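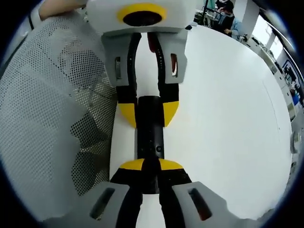

Last updated: Sun 25 February

4.3 Two-Gripper Handover at the Bench

This section applies to operators moved from manual parts handling to handover demonstration work on the Drandum line. It replaces the lift-and-place instruction in section 4.1. Demonstrations recorded here are used to program the automated transfer station.

Before you start

Sign on at the bench terminal. Both grippers must carry a current check tag. Clear the table between the two operators of tools and paper.

Procedure

1. Close the first gripper on the lower end of the cylinder. The fingertips, not the pads behind them, must make first contact.
2. Raise the cylinder to vertical and hold it over the table.
3. The second operator brings the other gripper in from the opposite end and aligns it with the long axis of the part.
4. Close the second gripper. Both grippers now hold the part.
5. Hold for one full second without twisting.
6. Open the first gripper and withdraw it along the same axis.
7. Place the part on the table and press END on the terminal.

CAUTION: Do not catch a falling part by hand. Let it drop, press VOID, and inspect it before reuse.

NOTE: Light scuffing on the part is acceptable. Reject parts with dents or burrs.

Changes to job duties

Each operator pair records up to 300 handovers per shift. Change places after every 10. Manual transfer quotas do not apply on demonstration shifts, and voided attempts are not charged to the operator.

When the transfer station goes live in July, operators will load trays, clear faults, and approve restarts. The station will not restart without operator approval. Training for these duties is scheduled by Paloma Delacroix. Report wrist or forearm strain to Emmett Lindgren on extension 862 before continuing.

Contact Amton Technical Publications | © Amton | Back to top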